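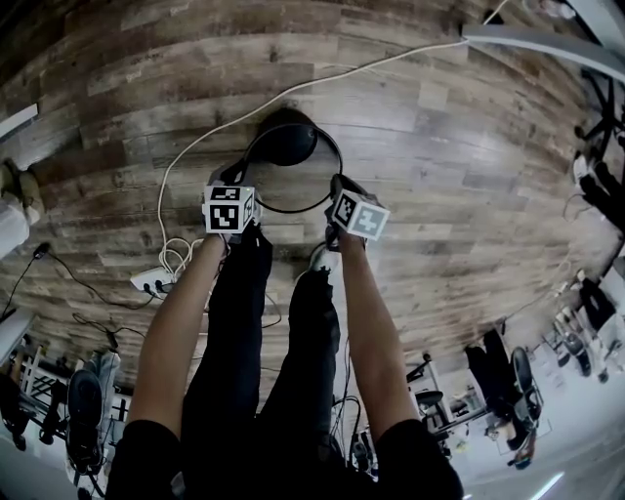 Geltska open day – who went?

Posted in: Shows, visits and demos

fladen_fan
Went to the open day at Geltska on 2021-04-18 and figured I'd write it up while I still remember it. Entry was free but you had to sign up, and they capped it at 50 people per slot. I had the second slot.

The part I went for was the hand tracking demo. You hold a white cube in each hand, with black and white square markers printed on the faces, and the arm in the next bay copies what your hands do. There's a dark grip under each cube so your fingers stay off the pattern. They do it on a wood-look floor with the cables just lying there, and you stand in the middle.

I got 2 minutes with it. Moving the arm left and right was easy. Picking up a foam block took me four tries.

kestrel228
I was in the first slot. Did they let you try the stacking task? We only got to reach and point.

fladen_fan
Yes, stacking was open by then. I got one block on top of another and then knocked both over.

mudroom
How was the lag? I saw Ileo show something like this in November and it was bad enough that people were moving, stopping, and waiting for the arm to catch up.

fladen_fan
I didn't notice much. The guy running it said 200 milliseconds from hand to arm, but I had no way to check that.

kestrel228
It felt longer than that to me. If you moved slowly it was fine. If you made a quick turn with your wrist the arm took a while to come around, and once it stopped completely and he had to reset it. I wouldn't call it ready for real work.

tinplate_joe
Wrist turns are where printed markers fall down. Turn the cube far enough and the camera sees one face at a bad angle, and then the software has to guess. I don't get why a company that size is still using paper squares. Put a proper tracker on the hand and be done with it.

mudroom
Cost, I'd think. You can print a new set of markers in the office.

tinplate_joe
You save on the tracker and then pay someone to sort out the bad recordings. We did that at my old job for most of a year.

oldgearbox
I disagree with Joe. We use cubes with the same type of markers at work, on a Kovács arm, and they hold up well if the lighting is even and nobody blocks the camera. At least two faces in view most of the time is enough. The trouble usually comes from glare or a bent print. Was the room bright?

fladen_fan
Bright, yes. The floor past the wood part is white and there was a streak of light coming off it at one end.

oldgearbox
Then I'd look at that before blaming the markers.

tinplate_joe
Fair point on the glare. I still wouldn't use them for anything with fast wrist motion.

kestrel228
My complaint is more about the cables. There was a white power strip on the floor off to the left, and a thin black cable in a loop right out in front of you. You're looking at your hands the whole time. I stepped on something twice and I wasn't the only one. Tape would have fixed it.

hallway_b
Agree on the cables. My brother uses a cane and he decided to stay back and watch. Staff were nice about it, but there wasn't much room with people standing on the sides.

Does anyone know if you can do the demo sitting down? He'd like to go to the next one.

fladen_fan
I asked about that for my dad. They said yes, they lower the camera and it takes a few minutes to set up again. Best to write it on the sign-up form so they know ahead of time.

hallway_b
Thanks, I'll do that.

mudroom
Anybody stay for the Fladen talk afterward? I had to get back on the road.

kestrel228
I did. It was mostly about the gripper, how they changed the finger pads and what broke in testing. Good talk, the slides were hard to read from the back. They said they would send them out to everyone who signed up. Nothing in my inbox yet.

fladen_fan
Nothing here either. I'll post if mine shows up.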